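Birth rates, death rates and population totals are often quoted side by side, and it is easy to mix them up. This page shows how to work out the basic ones for a small area with a calculator or a spreadsheet.

## What you need

- the mid-year population
- the number of live births in the year
- the number of deaths in the year

The figures used below are for the parish of Malo, which had 2,787 residents at mid-year. There were 22 births and 83 deaths.

## Step 1: Crude birth rate

Divide births by population, then multiply by 1,000.

22 ÷ 2,787 × 1,000 = 7.89

Malo's crude birth rate is 7.89 per 1,000 people. Round to two decimal places and only do it at the end.

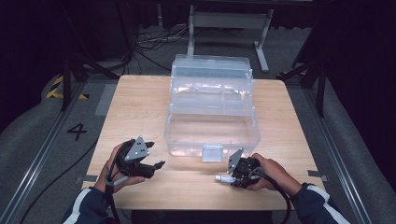 ## Step 2: Crude death rate

The sum is the same with deaths in place of births.

83 ÷ 2,787 × 1,000 = 29.78

A result this high usually points to an elderly population. Check the age table before saying anything about health in the area. Also check whether deaths are listed by place of residence or by place of death. A parish with a large nursing home will look very different under the two methods.

## Step 3: Natural change

Subtract deaths from births.

22 − 83 = −61

Keep the minus sign. Natural change leaves out people moving in or out, so it won't match the change in total population. If 141 people moved into Malo and none left, the total would rise by 80 even though deaths were well ahead of births. 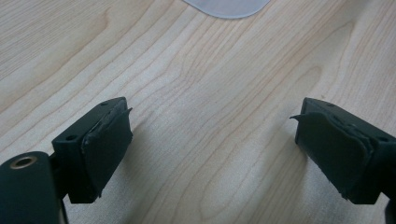

*Pale wood grain on a tabletop.*

## Step 4: Comparing two places

Use rates for this and leave the raw counts out. The neighbouring parish of Aguiar may record more births than Malo simply by being larger. Make sure both sets of figures cover the same twelve months. Some registers run from September, and those can't be set against calendar years without going back to the monthly tables.

With very small populations, average three or five years together. One extra birth moves Malo's rate by 0.36.

Last updated: 25/02/2021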